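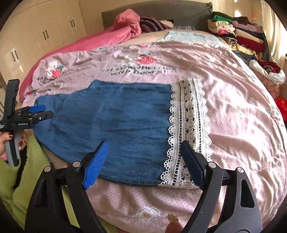
## 4. Setting up delicate loads on the Zesis

Okay, so you've got the machine level, the hoses are on, and you've run the empty rinse from section 3. Now we get to the part I get the most mail about, and that's washing things you'd be sad to ruin. I've had my Zesis for years and I've shrunk one good sweater in it (my own fault, I skipped step 4), so please learn from me!

The factory delicate program is fine for most stuff. What I like to do is save my own version of it, so I can hit one button and walk away.

### Saving your own delicate program

1. Turn the dial to **Delicate** and wait for the light to stop blinking.
2. Press **Temp** until the display says *Cold*. It starts on *Warm* every single time, and no, I haven't found a way to change that.
3. Press **Spin** until you see 400. The highest setting is 1,200 and that one is for towels.
4. Turn **Extra Tumble** off. On the older front panel it's the button with the little swirl.
5. Hold **Save** until you hear two beeps. If you only get one beep, you let go too soon – just hold it again.
6. Pick a slot with the arrow buttons. I use slot 2, and slot 1 is my everyday load.

> **Note:** A power cut wipes the saved slots on panels made before the Trornach update. Write your settings on a bit of masking tape and stick it inside the detergent drawer flap. Mine has been there forever and still reads fine.

### Getting the load ready

1. Close zippers, hooks and snaps. Leave shirt buttons open, they pull less that way.
2. Turn anything with trim, lace or beading inside out and put it in a mesh bag. One item per bag if you can manage it.
3. Keep new denim away from pale things for the first few washes. Dark blue gets everywhere and it doesn't like to come back out.
4. Fill the drum halfway and stop there. Delicates need room to float around a bit.
5. Pour liquid detergent into the middle compartment, up to the 12 ml line. Powder works too, but in cold water it can leave chalky streaks on dark fabric.

> **Caution:** Don't use the bleach compartment with this program, even a splash. The cold rinse is short and it won't clear it all out.

> **Caution:** Bra wires and loose hooks can slip through the drum holes and jam the pump. If you hear a scraping sound, press **Stop**, wait for the door to unlock, and go to section 7.

### When it's done

The cycle ends with three beeps and then a slow drum turn every few minutes so things don't crease. You can leave it like that for an hour or so, but I wouldn't leave it overnight.

Lift bags out from underneath – don't grab one corner and yank. Lay knits and anything trimmed out flat, pull the edges straight with your fingers, and let them dry away from the radiator. Obinna Odukoya wrote in to say he rolls his in a dry towel first and presses down on it, and I've been doing that ever since. Cuts the drying time a lot!

If the clothes come out dripping, the spin setting didn't save. Go back to step 3 at the top and run **Spin Only** at 400 for now. If the display shows *E2* instead, that's the drain filter, and section 7 covers how to clean it.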